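3. Materials and Setting

3.1. The household survey

The data come from a survey of kitchen storage habits carried out in the town of Stostau and the neighboring district of Lollow. We asked each household to list every object kept within reach of its main food preparation surface, and to say where the object was put after it was last used. The final sample holds 343 households and 2,911 listed objects. Households that moved during the survey period were dropped, as were those that returned fewer than 10 entries.

We call an object "settled" if two adults in the same household, asked separately, gave the same resting place for it. An object is "drifting" if their answers differed. Households with only one adult were asked twice, with 12 days between the two interviews, and the same rule was applied to the two sets of answers. This is a weaker test than the first, and we report the two groups separately wherever the difference matters.

Objects were sorted by type using the Kettani list, which was drawn up for an earlier study of shared kitchens. The list has separate entries for drinking vessels with and without handles. We kept this split. A handle allows a cup to be hung, and a cup that can be hung has more possible resting places than one that can only stand on a shelf or counter. Mugs are also often given as gifts and often carry printing, so people can tell one from another when they talk about them. In the pilot interviews, respondents regularly referred to a mug by its color or by the words on it, and seldom did so for plates or bowls.
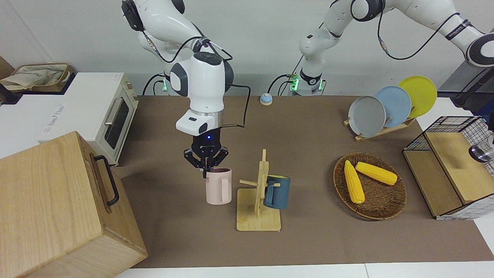
3.2. Holders and open storage

A holder, in our usage, is any object whose main purpose is to keep other objects in place while leaving them visible. Racks, trays, open baskets, hooks, and mug trees all count. Drawers, cabinets, and lidded boxes do not. Respondents did not always agree with this division. Several listed a fruit bowl as tableware when it was empty and as storage when it was full. We coded such items as holders throughout, whatever they held on the day of the interview.

Holders fall into two groups. A dedicated holder has a shape that suits one kind of object, as the pegs of a mug tree suit handles. A general holder, such as a basket or a flat tray, will take almost anything that fits inside its rim. The two often stand side by side on the same surface (Figure 2), and respondents were asked to list them separately even when they thought of them as one storage spot.

Food kept in a general holder raised a coding problem. Vegetables and fruit are used up and replaced, so a resting place belongs to the kind of food and cannot be tied to a single item. We therefore asked where the household "usually keeps" each kind of produce and left individual pieces out of the object count. Bread was treated in the same way. Dried goods in jars were counted by the jar. 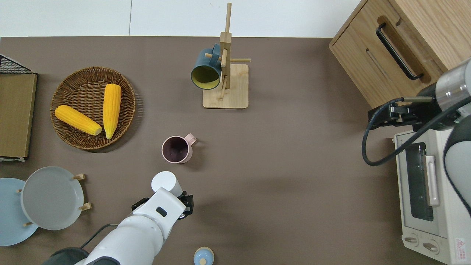 Figure 2. Two types of holder on a tabletop: a round woven wicker basket tray with corn cobs (general) and a wooden mug tree with a mug on one of its pegs (dedicated).

3.3. Coding and checks

Two coders worked through the lists independently, using the Clerine coding sheet. The sheet records object type, holder type if any, height of the resting place (below the counter, on it, or above it), and whether the place is shared with other objects. Disagreements were settled by going back to the interview notes. Where the notes were unclear, the entry was marked as missing and left out of the models in Section 4.

Most disagreements concerned height. Windowsills in the older houses of Lollow are often level with the counter and run into it, and one coder had first treated them as above the counter. We changed these entries to counter height. Draining racks were coded as holders only if the respondent named the rack as the place where the object is kept between meals.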